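Home Skills 2: Setting and Clearing the Table
Handout 4, The Clearing Bin
Instructor: Yi-chun Chang, Plumberg Evening School, Room 712

Welcome back! Last time we set a table for six. Now comes my favorite half of the meal, clearing it, and I promise you'll start seeing bins everywhere once you've tried this.

1. Why a bin and not a stack

A stack of cups and plates wants both your hands and all your attention. With a bin you make one walk to the sink, and the small things (lids! teaspoons!) come along for the ride. I like a clear one with rounded corners. You can see what's in it from any side, and there are no tight corners to scrub afterward.

2. Order of loading

Cups go in first, at one end of the bin, standing up if they'll stay. Lids and other flat round pieces go at the opposite end, lying flat. Forks stay on the table until the cups are settled. Leave a little room between pieces, enough for your fingers, and lower each one all the way to the bottom before you let go.

On a wood table, lift the bin when you want to move it. Grit under plastic will leave a line in the finish, and you'll be looking at that line for years.

A cup and a round, pale yellow piece at opposite ends of the bin, with a fork still out on the wood:
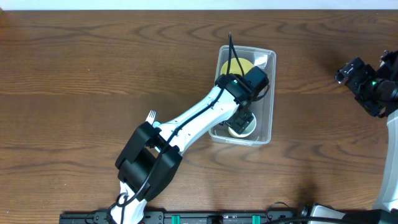 3. Practice in pairs

One person clears, the other watches and keeps quiet (harder than it sounds). Then swap. Try it once at your normal speed and once as slowly as you can stand. Listen for clinks!

4. For next time

Bring one bin or tray from home, any shape, clean and dry. Read the Kelemen pages on drying racks, and hand in your table sketch by 15th February.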